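The Bun on the Pink Plate

On plates, plain tables and the small art of serving one steamed bun

By Miloslav Beneš

In my family we ate dumplings cut in slices. They came from a long loaf, boiled, and my grandmother divided them with a thread because a knife, she said, makes them angry. They lay in sauce and you did not look at them very much. So it took me a long time to understand a bun that is served whole, alone, and that somebody has closed by hand with small folds.

I met this bun in Zomdale, where I moved for work and stayed. There is a street behind the old market with a steamer in almost every window, and the shop I visit most is called Temgate. It has 35 seats, and I have never seen them all taken, except in February when it is very cold and people come in mainly for the steam on the glass. You can order by pointing. For my first year I did only this.

What I want to write about is something smaller than the recipe. There are many good recipes, and mine is not better than the others. I want to write about what happens after the steamer, when the bun must go somewhere. Most of us do this part without a thought. We take the lid off, we burn a finger, we put the bun on the first plate in the cupboard. Then we eat it standing up. I have done it a hundred times and I will do it again this evening, probably.

But a bun is a difficult thing to serve well. It has almost no color. It has no sauce to cover a mistake and no green leaf on the top. On a white plate it disappears, and on a dark plate it can look like an egg that is waiting for someone. It also does not keep still in the way a slice of bread keeps still, for it is round and soft, and if you push it from one side it may turn and show you its bottom.

The plate first, then

I began to collect plates for this purpose, in a modest way. My wife says it is not modest. The first were from Totema, a small pottery at the end of the tram line, where they make everything in gray and brown. They are beautiful plates for soup bread and for cheese. With a bun they are too serious.

Then I found a pink one. I did not want a pink plate. I am a man of a certain age and I have never bought a pink thing for myself. But it was on a shelf at Krajčí, the household shop near my dentist, and I had 20 minutes before the appointment, and I stood there and thought about the bun. The pink was near to salmon, warm without being sweet. The rim was low. I bought it and carried it into the dentist's waiting room on my knees.

The difference was large. Against pink, the cream color of the dough becomes visible as a color. You notice that it is a little yellow in one place and more white in another. I have since tried the same bun on green, on blue and on a plate with a painted hen, and I returned each time to the pink. On a bare white table the two things already speak to each other, even when there is the whole width of the table between them. 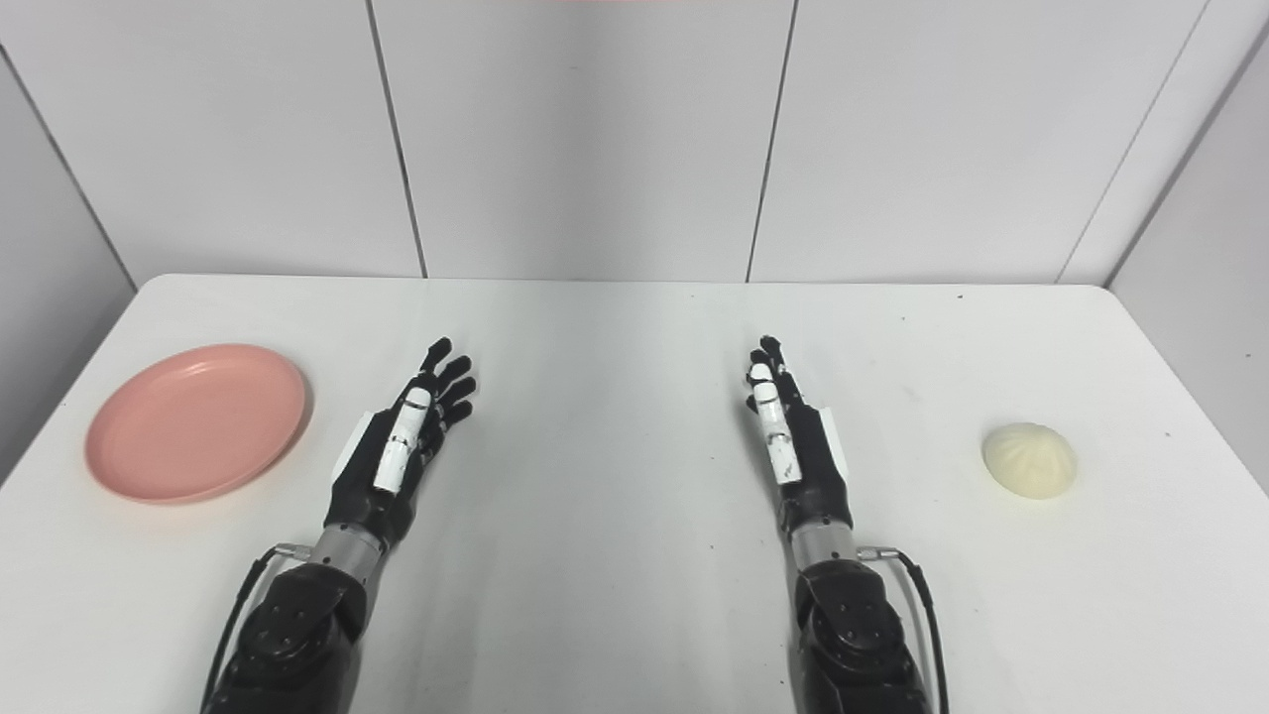
Setting it down

The cooks at Temgate have a rule that I now follow at home: the plate does not move. The plate goes to its place on the table and it stays there, and the bun travels. When I was learning I did the opposite. I held the bun in one hand and chased it with the plate in the other, like a person catching a drop from the ceiling.

The second part of their rule is about the hands. A fresh bun must be taken low, from the sides, with the fingers a little curved and spread. If you take it by the top, you press the pleats together and they do not open again. If you take it with stiff fingers, you leave marks, and the marks stay in the skin of the dough until it is eaten. I was told to imagine a small bird. I have never held a small bird, so this did not help me, but to imagine a ripe apricot did.

Using two hands is no shame. At the shop they use one, for they are fast and have a line of customers. At my own table I am not fast. I let both hands come to the bun at the same height, and I lift only when I feel the weight on both sides. It is not a heavy thing. Still, the weight is uneven when the filling has settled, and one hand alone will feel this too late.

Then comes the setting down. Aim for the middle of the plate and let the bun arrive a little before you open your fingers. A shallow plate forgives you here. In a deep bowl you must drop the bun the last bit of the way, and it lands on its side. On a flat center it can be put down gently, and afterward the hands can go back to the left and to the right and leave it in peace. A bun in the center of a round plate makes two circles, one inside the other, and I find this restful in a way I cannot well explain in any of my languages.

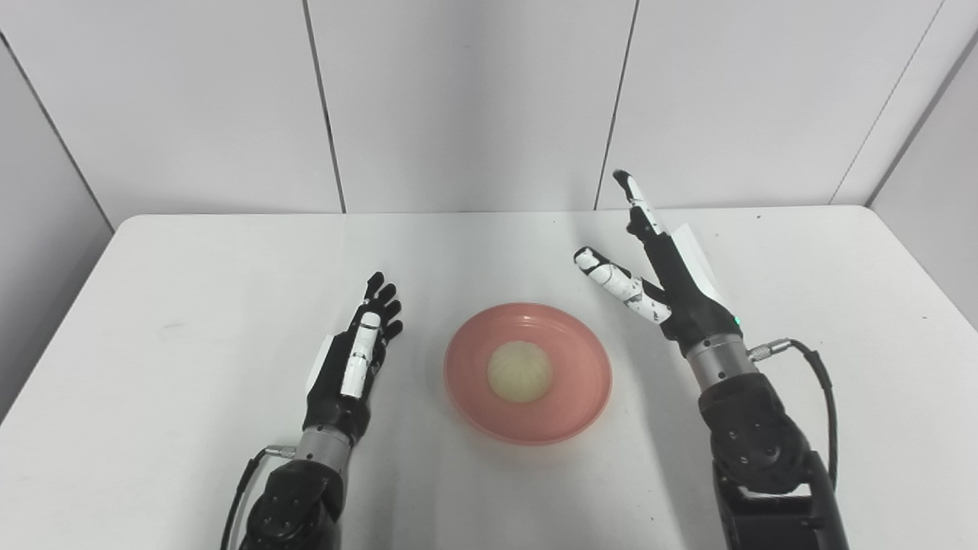 Miloslav Beneš

I should say something about the table too, because readers of this magazine care about tables and will ask. For everyday meals I like old wood with knife cuts in it. For one bun I like white, and I do not need it to be perfect. A few scuffs and dark specks are only the signs that people use it. A plain white surface gives the plate its edge, and it shows the soft shadow under the bun. If you put a patterned cloth under all this, you will have a nice cloth and you will look at it.

Light matters more than I thought. A candle is wrong for steamed dough. It makes one side orange and the other side lost. Even light is better, daylight from a big window if you have it, or a good ceiling lamp if you live as we do on the north side. In even light the skin of a bun can have a faint shine, and the rim of a glazed plate will take a little of the light as well. I turn off the small lamp over our stove before I serve, and our guests think I am saving electricity.

For those who want to try this at home, the costs are low. A bamboo steamer with two levels is enough for a family. At the market in Zomdale I have also seen a large one, with a brass handle and a stand, for 1,695, and the seller told me it would last until my grandchildren are old. I have no grandchildren yet. I took the small one.

Cut squares of baking paper and put one under each bun, and remove the paper before the bun goes to the table. This is a step that even good restaurants forget. The guest bites, and there is paper, and the guest is too polite to speak. Let the closed steamer rest for 2 minutes away from the heat before you lift the lid. If you open it at once, the cold air can make the dough fall in and wrinkle. Lift the lid away from you and keep it level, so that the drops on the inside do not fall on the buns.

And serve them one at a time, if your guests have the patience. I know how it sounds. When my brother visited us he asked if there was a shortage. But a pile of buns on a big dish is eaten in the order of who has the longest arm, and the last ones are cold and flat on one side. One bun on its own plate is looked at first. My brother looked at his, turned the plate a little, and asked me where the sauce was. I gave him vinegar in a coffee cup. He had four more, each on the pink plate, and between them he washed it himself.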